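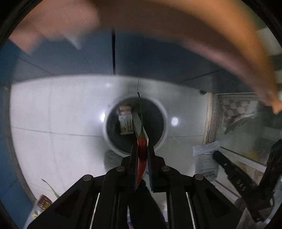
Malagueta vermelha comprida, ainda com o pé verde

Cozinha comunitária Brostgate abre inscrições para oficina de conservas picantes

A cozinha comunitária Brostgate abre em abril as inscrições para uma oficina de conservas de malagueta, organizada em conjunto com a mercearia Ernaneo. O programa tem 5 sessões, todas ao fim da tarde, com início às 18h30, e cada grupo recebe no máximo 14 participantes.

A primeira sessão é dedicada à escolha e à limpeza do produto. Os participantes aprendem a separar as malaguetas firmes e brilhantes das que já perderam água, a retirar o pé sem rasgar a polpa e a decidir quando convém deixar as sementes. As malaguetas vermelhas compridas, de pele lisa, são as usadas na maior parte das receitas do curso.

Nas duas sessões seguintes trabalha-se a conserva em azeite e em vinagre, com atenção à esterilização dos frascos e ao tempo de repouso. A quarta trata da fermentação em salmoura, que demora sete dias a ficar pronta para provar. Os frascos preparados nessa tarde ficam guardados na cozinha e são abertos na última sessão, dedicada também à secagem e à moagem.

As malaguetas são fornecidas pela horta Chiang, que cultiva várias qualidades em estufa e entrega na véspera de cada aula. Segundo a organização, a oficina do ano passado ficou completa em poucos dias e deixou uma lista de espera, o que levou à abertura de um segundo grupo nesta edição. Quem ficou nessa lista tem prioridade até ao final da primeira semana de inscrições.

Cada participante deve levar avental, luvas finas e dois frascos de vidro com tampa. Facas, tábuas e restantes ingredientes estão incluídos no preço. A cozinha recomenda não usar lentes de contacto durante as aulas e pede que sejam comunicadas alergias no momento da inscrição.

As inscrições fazem-se ao balcão da mercearia Ernaneo ou na receção do edifício Sesteck, onde funciona a cozinha. A idade mínima é de 14 anos, e os menores têm de ser acompanhados por um adulto inscrito no mesmo grupo. O calendário completo das sessões será afixado à entrada do edifício antes do início do curso.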